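Last updated 15 December

Gym Operations and Fight Week Coordinator — Enach Combat Sports

Enach Combat Sports is looking for a full-time coordinator to look after the daily running of our gym and the travel, paperwork and logistics for our professional and amateur fighters. The job is based at our Geltine gym, with regular travel to shows elsewhere in the country and a few trips overseas each year.

We train mixed martial arts, boxing and Muay Thai. Our fighters compete mostly on regional cards, and a small group are now getting offers from international promotions. The work behind those bouts has been shared among the coaches until now. It has grown past what they can do between classes, and we want one person to take charge of it.

The role

Most weeks you will be at the gym. You will keep the class timetable current, answer membership enquiries, order gloves, wraps, tape and cleaning products, and make sure the mats are cleaned between sessions. You will open the building on the mornings you are rostered and close it on others. You will also be the first point of contact for parents of junior members.

In fight weeks the job changes. You will book flights and rooms, confirm weigh-in times, check that licences and medical forms are in order, and travel with the fighter and corner team. Bloods and eye exams have to be lodged with the relevant commission before its deadline, and each commission has its own forms. You will keep a file for every fighter on our books and chase whatever is missing from it.

You will need to be comfortable telling a coach that a form has not been signed, and telling a promoter that the hotel booked for us has no bath or sauna within walking distance.

Typical tasks include:

Preparing travel packs for each fighter and cornerman, with tickets, insurance details and a copy of the bout agreement.

Checking baggage rules for each airline and country. Corner scissors, liquids and training weapons used in self-defence classes have all caused delays for teams in the past, and it is your job to know what stays at home.

Keeping the cut kit stocked and in date.

Entering hours, class numbers and minor injuries in the gym system.

Helping set up our in-house amateur shows at the Pimentel Street hall, including the warm-up rooms, the scales and the judges' table.

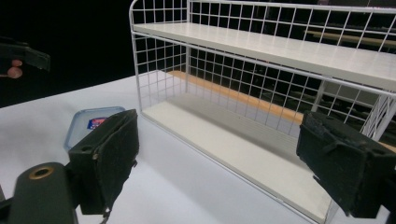
Show days are long. Doors usually open in the late afternoon, but setup starts in the morning, and the coordinator is normally among the last to leave. Time worked beyond your ordinary hours is paid or taken as leave, whichever you prefer, and we ask you to settle on one or the other at the start of each month.

What we are looking for

You should have at least 2 years of work in a sports club, gym, event company or similar. Experience in combat sports is useful, though we will consider people from other codes such as rugby league, swimming or athletics. You must be organised, able to write a clear email and able to keep medical information private.

You will also need:

A current driver's licence and a valid passport.

A working with children check, or the willingness to get one before you start.

A current first aid certificate. We will pay for the course if yours has lapsed.

A clean record in relation to violence and weapons offences. Some countries refuse entry over minor matters, and a coordinator who can't get a visa can't do the overseas part of the job. If you are unsure whether something counts, tell us early and we will talk it through in confidence.

You do not need to have fought or trained. If you do train, you are welcome in any class outside your rostered hours at no cost.

Hours and pay

This is a permanent position of 38 hours a week, spread over 5 days. Rosters are published a fortnight ahead, except in fight weeks, when they depend on the promotion. Pay will be set according to experience and discussed at interview. Superannuation is paid on top. Meals, travel and accommodation on away trips are covered, and you will have a gym phone and laptop.

There is a probation period. During that time you will work alongside our head coach and attend one local show before travelling with a fighter on your own.

About the gym

Enach has two training floors, a weights area, a small office and a kitchen. The juniors' program runs after school through the term. Medical and physio appointments for our fighters are handled by Flurance Sports Clinic, and you will deal with their front desk most weeks.

Every member and staff member signs our code of conduct. It covers behaviour in the gym, at shows, at airports and hotels, and on social media. It applies to the coordinator in the same way as it does to the fighters and coaches.

How to apply

Send a resume and a cover letter of no more than one page to the gym office, marked "Coordinator". In the letter, tell us about a trip or event you organised where the plans had to change at short notice, and what you did. Please include two referees, one of whom has supervised you at work.

Applications stay open until the position is filled. We are reading them as they arrive, and interviews will be held at the gym, or by video if you live outside the area. We will reply to everyone who applies. If you need any adjustments for the interview, mention them in your letter.

Questions about the role can be left at the front desk during opening hours — please ask for the office and not the coaches, who are usually on the mats.

48 shares
5 comments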